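1 December 2020

Sternus adds Serenar cooling bed to its pet range

Sternus today announced the Serenar, a raised cooling bed for dogs weighing up to 100 pounds. The washable mesh cover comes in nine colors.

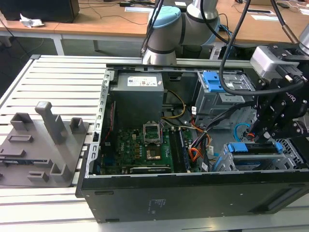
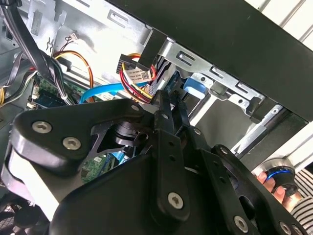 Marit Söderlund

The bed was tested with 20 dogs in September. "Older dogs need firm support – and owners need a cover they can wash," said Arnel Mercado, product manager. The Serenar will be sold in 800 stores.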